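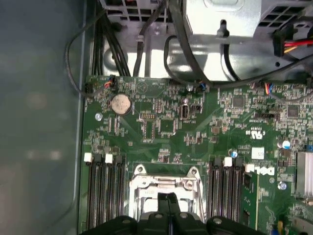
Fig. 5: Main board and power supply inside the case

5. Preparing an old desktop computer for Nadeck

Nadeck turns a spare desktop computer into a store for household files and backups. Before you install it, open the computer, clean it and check the main parts. Allow 45 minutes for this section. If you bought your computer ready prepared from the Werergate workshop, go straight to section 6.

You will need:
- a cross-head screwdriver
- a soft, dry brush
- a torch
- one or two storage drives with their data cables
- a coin cell battery of the type given in the computer's own manual

CAUTION: Switch off the computer and unplug it from the wall before you take off any cover. Never open the power supply itself. It can hold a dangerous charge long after it has been unplugged.

5.1 Opening and cleaning

1. Copy anything you want to keep from the old drive. Installing Nadeck erases it.
2. Shut down the computer, unplug all cables and press the power button once.
3. Lay the case on its side on a firm table. Do not work on carpet.
4. Remove the side cover. Some cases have a latch, others have screws at the back.
5. Touch bare metal on the case before you touch anything else, and do so again each time you come back to the table.
6. Brush dust from the air vents and from the fan blades. Hold the blades still while you brush.

Note: Do not use a household vacuum cleaner inside the case.

5.2 Checking the main board

1. Look for the maker's name and the model number on the board and on the case label. Write both down. You will be asked for them on the first set-up screen.
2. Look over the board with the torch. Do not use it if any part is swollen, leaking or burnt.
3. If the processor has been taken out, check the socket for bent pins before you refit it. Do not touch the pins with your fingers.
4. Press each memory module down at both ends until the clips close.
5. Replace the coin cell if the clock loses time when the computer is unplugged.
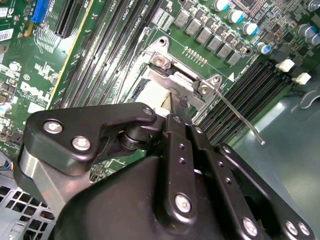
5.3 Fitting the storage drives

1. Slide the first drive into a free bay and fix it with four screws. Tighten them by hand only.
2. Connect the data cable to the lowest-numbered port on the board.
3. Connect a power lead from the power supply. The plug fits one way round.
4. Repeat for the second drive if you plan to use mirroring. Both drives should be the same size.
5. Keep cables clear of the fans, then refit the side cover.

5.4 First start

1. Connect a screen, a keyboard and a network cable. Wireless set-up is not supported.
2. Put the Nadeck memory stick in a rear USB port and switch on.
3. Wait for the Stuta start-up check to finish. It normally takes some 5 minutes, longer with large drives.
4. If the check ends with code 79, a drive was not found. Switch off, unplug and go back to 5.3.
5. If it ends with code 894, the clock is wrong. Set the date and time in the computer's start-up menu and restart.

By default, Nadeck runs its full drive check every Sunday. You can change the day under Settings, Maintenance.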